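Workshop notebook, September, Thursday
Claveo Zavala kit on trial, bench tests continued
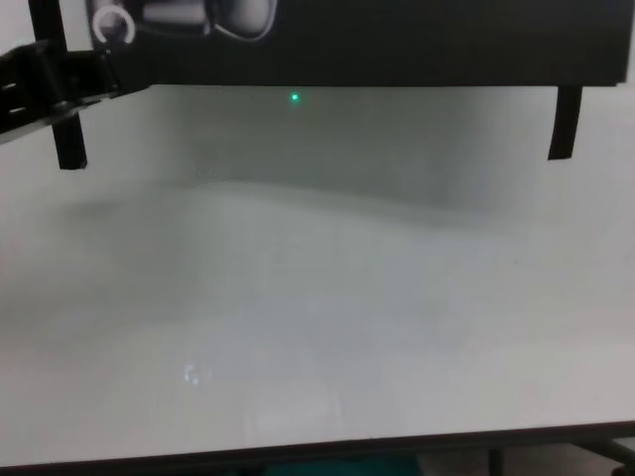
Carrying on from the last entry. The firmware update went on without complaint but it cleared the saved home position on both arms, so the first part of the morning was spent teaching them again. The release notes mention "improved start-up handling" and say nothing about losing stored poses. Recorded as a fault against the kit, minor, but it would be a nuisance on a site with no one trained to put it right.

For anyone picking this up cold: the Zavala is sold by Claveo as a complete bench handling kit, with two arms, one gripper type, a controller and a year of the online service. We have it for 15 working days against a returnable deposit. The Zirkcombe site want to know whether it will do their tray sorting and small-parts loading, and whether their own people can keep it running. Siltness would take the second kit if the first one pays. My job is to say what it does and doesn't do. Price is somebody else's argument, with the exception of spares, which I have put at the end.

Start-up

From mains on to ready is longer than I would like. The controller runs its own checks, then each arm asks to be confirmed separately on screen, and the second prompt does not appear until the first has been accepted. If you walk away after the first you come back to one live arm and one sulking. There is a setting for combined start-up, but it sits in the service menu behind the supplier's password. I have asked for it.

The emergency stop works as it should. Pressed during slow movement, fast movement and while holding. In every case the arm stopped and the gripper kept its grip. Release and reset is a two-stage business and clearly worded on the screen. No criticism there.

Reach and clearance

The arms are happy over the middle of the table. Trouble begins near the uprights. With the left arm carried forward and the gripper level with the hanging black support, the planner refuses the shorter path and takes the arm back and round. It does this even with the gripper closed, when there is room to pass. I measured the clearance by hand and the planner is using the outline of the gripper at full opening the whole time.

The manual says the outline follows the fingers. It doesn't, at least in this version. Changing the tool from "variable" to "fixed, closed" in the settings gives the short path straight away, but then the outline is wrong when the fingers open, and that is the dangerous direction to be wrong in. Setting put back to "variable". I don't want anyone using the fixed one to gain time.

The overhead panel had to be entered as a solid block. The drawing tool only takes upright boxes, so anything that isn't square to the base must be covered with a box bigger than itself. Fine for a bench like this one. Zirkcombe have sloping chutes on both sides of the line and would lose a good deal of working space to boxes full of air. Jovita Valdovinos asked Claveo whether an outline could be brought in from a drawing file and was told it is "planned". I am treating that as a no.

Surface and vision

The wide white top is a poor background for the kit's vision, and I have kept it for that reason. It has a slight gloss and gives back a patch of bluish-white glare towards the near left. The finder reported a part at the glare twice this morning with nothing there to pick. The arm went down, closed on nothing, noticed, and came back up. The recovery is good. The false find is not.

Things tried:

Exposure down one step. False finds stopped. White parts on the white top were then missed altogether.

Exposure back up, masked region drawn over the glare. Works, but the glare moves if the lights are changed and the mask doesn't.

Matt grey sheet laid over the working area. Cured everything at once and is what I would recommend. Claveo's own installation guide shows a matt surface in its drawings without ever saying that it matters. The guide should say so in the first paragraph.

Black parts on the bare top were found reliably under all settings. Clear plastic lids were not found reliably under any. Zirkcombe handle a lot of clear lids.

Gripper

Dark, segmented, slotted along the side, which keeps the weight down and gives dust a way in. Zirkcombe is a dusty place. I have asked whether there is a sleeve.

Fingers close evenly. Force can be set from the screen in steps with names in place of numbers ("light", "normal", "firm"), which I find irritating. We put the hand gauge between the fingers at each setting and wrote the readings on the sheet in the back of this book. They repeat well from one grip to the next. There is a small drop after a long hold on "firm", enough to see on the gauge and not enough to let go of anything we tried.

Slip detection: good on card and rubber, slow on polished metal. With the steel test bar the warning came after the bar had visibly moved. On the foam block there was no warning at all, the foam having given way instead of sliding. Not a fair test perhaps, though foam inserts are on the Zirkcombe parts list and somebody will ask.

Fingertips come off with a quarter turn. They can also be put on the wrong way round. Jovita did it, then I did it an hour later knowing she had. A notch on one side would cure it. Reported to the supplier.

Teaching by hand

This is the best part of the kit. You hold the wrist, squeeze the button, and move the arm where you want it. It is light to push and stays where it is left. Recorded paths can be trimmed on the screen, and the trimming is sensible: drag the ends, play it back slowly, accept.

Weak points. The button is on one side of the wrist only and is awkward with the left hand. The recording begins the moment the button goes down, so each path starts with a small wobble that has to be trimmed off. And names: the system calls every new path "Untitled" and lets you save any number of them under it. By mid-morning we had a screen full of Untitled. I have made a rule here that nothing is saved without the part name and the teacher's initials.

Long run

Set a simple move between trays on the grey sheet, both arms taking turns, "normal" grip, black parts. Left it going over the middle of the day with one of us in the room. The run reached 357 moves before stopping. The stop was a lost connection between the controller and the vision unit and had nothing to do with the arms. Plug was found seated but not latched, and the latch is the flimsy sort. No parts dropped before the stop.

After reconnecting, the kit wanted to start the whole task again from the first tray position, which was by then clear of parts. There is no way that I can find to resume from where it stopped. For long tasks this is a serious gap. An operator will either reload the trays by hand to match what the machine believes, or edit the task, and the second needs a login we wouldn't normally hand out.

The log was useful up to the point of failure. It gives joint temperatures, grip state and path name for every move, and exports to an ordinary spreadsheet file. It does not log the loss of vision itself, only the task stopping "for an external reason". I'd want that mended before recommending the kit for unattended work.

The online service

Left off today on purpose. The kit runs without it, with a reminder on the screen at each start. What you lose is the remote help, the backup of taught paths and the monthly report. Paths can be saved to a memory stick, though the option is again in the service menu. Our network people will not allow the remote help at Siltness as it stands, the supplier's side being able to open a session without anyone here accepting it. Claveo say this can be changed to ask first. Want to see it done on our unit before I write it down as fixed.

Spares and support

Fingertips are cheap and in stock. The wrist cable is not a user part and means sending the arm back. There is no loan arm during a repair under the standard terms. Support line answered promptly both times we rang, and the person knew the kit. The written reply about start-up was a paste from the manual.

To do

Repeat the left-hand upright test with the slower speed limit and see whether the planner changes its mind.

Swap the vision lead for one with a proper latch and run again for the same length of time.

Clear lids on the grey sheet, then on black. If black works, ask Zirkcombe whether they could live with a black sheet.

Jovita to write up the hand-teaching notes for someone who has never used an arm. One page, no screenshots.

Chase: service menu password, sleeve for the gripper, outline following the fingers, resume after stop.

Arms parked and controller off at 16:40. Grey sheet is rolled up behind the cabinet, not in it.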